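Sep 9, 2022

**Parts bin: object set, floor wear, lighting**

Continued from the June entry. Three open points were left there: whether the floor of the bin needs resurfacing, whether the clear cup stays in the set, and who keeps the mass list. The first two are dealt with today. The third is still open.

Object set first. The small bin set is now fixed and should not be changed without a note in this book. Mimoza went through the drawer this morning and pulled the duplicates. What she took out is in the Plavent box on the lower shelf, labeled, and can come back if we need spares. The yellow building block stays in spite of the studs. Reto had wanted a smooth one, but the studs give a clear top and bottom, and that is useful when reading back positions from the log.

Masses rechecked on the bench scale after zeroing. The long dark grey block is 227 g. The June list has it lower, but that was taken on the old scale and I have crossed the old value out. The remaining items are unchanged within the resolution of the scale, so I have not copied them again. Bin empty, on the platform scale: over 1,620 g heavier than the thin-walled one we had from Bodnár, so the bench clamps need to be the long ones. The short clamps slipped twice in the morning. They have gone back to the drawer.
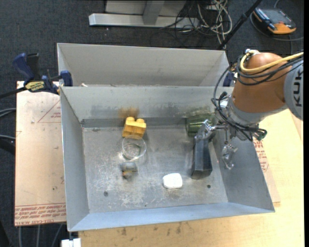

*Entry and photo: Ultan Doherty. Read by M. Gashi.*

Floor condition. Pale scratches over the whole floor, with whitish worn patches, heaviest on the left half. The scuffing on the back wall is a separate matter and forms a wide band. There is also an orange-brown smudge on that wall, just above the yellow block. I have not tried to remove it. Liam thinks rust, I think transfer from something painted. Wipe with solvent on a white cloth and look at the cloth before deciding.

The wear does not matter mechanically. I drew a fingernail across the left half and could not feel an edge anywhere. It matters for contrast. A clear cup on a scratched grey floor is hard to pick out, as the scratches carry on through it and only the rim gives a line to follow. The dark green ribbed cup is much easier, even on its side against the back wall.

Options for the floor, as discussed with Cillian:

- Leave as is. No cost. Left half stays noisy.
- Abrade the whole floor to one finish, fine pad, one direction. Half a day including cleaning. Would need repeating.
- Matte liner sheet from Usora. Flat and uniform, but it covers the two small holes in the floor, and we use those as reference points when the bin goes back on the bench. The liner would have to be punched.

My preference is the second. Cillian prefers the liner and will ask for a sample piece. If it arrives before the pad work is done, try it on the left half only and compare under the same lamp.

Lighting. Reading at the bin floor is 683 lux with the overhead strip on and the side lamp off. With the side lamp on, the scratches nearest the left wall flare and the rim of the clear cup is lost among them. Side lamp to stay off until the floor is finished. I have taped over the switch.

Clear cup: stays, for now. It is the worst item in the set and for that reason worth keeping. It scratches easily, though, and once it is scratched it becomes easier to see, so the results drift. Replace it when the scratches show at arm's length, and write the change here. Two unused ones are in the Devden carton with the paper still on. Do not wipe them with the blue cloths.

Laying out. Same routine as in June: tip the set in from the tray, do not place by hand, do not straighten anything afterward. If two items overlap, leave them. A light overlap such as the yellow block with the cup counts as a valid layout. If an item lands on its end, record it and tip again.

To do:

- Solvent test on the smudge (Liam)
- Fine pads, check stock before ordering (Reto)
- Liner sample, Usora (Cillian)
- Copy the new block mass to the sheet on the door
- Decide who keeps the mass list

Long clamps left on the bench, tray returned to the rack. Scale cover is missing again; look behind the Bodnár crate.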